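Lyimo Opens Orders for Olla Two-Arm Tabletop Kit

TOMPORT, May – Lyimo has opened orders for Olla, a two-arm kit for small kitchens, teaching labs and repair shops that want to try clearing and sorting dishes by robot. The kit comes with both arms, grippers, a mounting rail for the table edge and the Lisomance control software. It ships in 3 boxes and weighs less than most office printers.

Olla is set up for everyday tableware. Buyers can start with the table-clearing routine, which covers cups, bowls, plates and chopsticks, and add their own items by guiding the arms by hand. Replacement gripper fingers are sold in packs of 5.
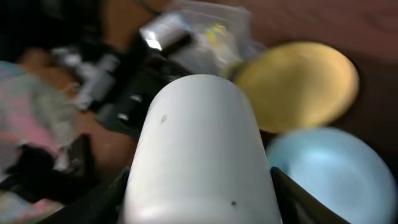 Olla at work on a table of dishes, from the wrist and from overhead. 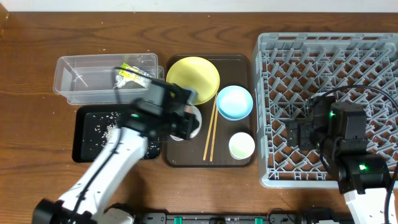
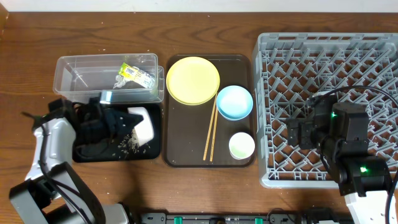

One early buyer, Tomport Community Kitchen, told Lyimo that setup was simple but the printed guide was thin on cable routing, and that it would like a slower speed setting for training new staff. Both points will be covered in the next software and manual update, free to all owners.

The first run is limited to 600 kits. The price is $956, with shipping charged separately. Orders are taken through the Lyimo online store, and spare parts can be ordered from the same page. Schools may ask for a loan kit before buying.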